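Flat-Pack Side Table: Build Report
Design and Making II, Group 5, November

Our group picked the Wilenus, a small white plastic side table that comes in pieces and goes together without tools. We wanted to know how a molded part can be so light and still carry a pile of textbooks, and we had a great time finding out! The table came from Skindodar with a one-page leaflet that has only drawings, so we wrote our own build notes as we went.

The base

We expected a plain flat slab and got something much more fun. The underside is a web of ribs that make triangles, with a raised rim around the outside. Triangles don't fold up under load the way squares do, and our hand sketches of the rib layout ended up being the favorite part of the whole project. The poles go into round sockets at the corners, and the sockets are threaded inside. 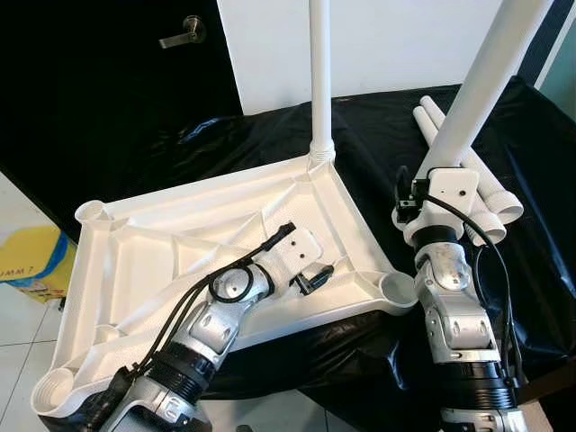
Figure 1. The ribbed base on the black plastic sheet, with one of the white poles near the right-hand socket.

Our first lesson was about starting the thread. If the pole leans even a little, it catches after half a turn and feels tight when it isn't. Turning it backward until it drops slightly, then forward, fixed this every time. We also learned to leave every pole a bit loose until they were all in – our first try was fully tightened one pole at a time, and the last one wouldn't line up.

Turning the structure on its side made the later joints much easier to get at, as long as something was holding the bar at the top and the rod at the bottom.
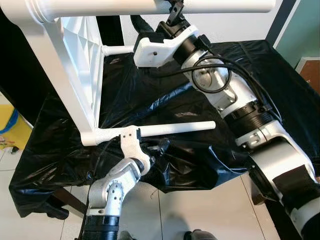 With both ends held, the panel stays put and the joints stop twisting against each other. We timed 3 full builds. The first took 249 seconds and the last took 200, and most of that gain came from the loose-then-tight order.

What we would change

A small arrow molded next to each socket would help a lot. The drawings never say which way up the base goes, and we got it wrong once – so did the group building the Lurko stool. Next term we want to load the finished table until it bends and compare it with the Kingi shelf, which has square ribs.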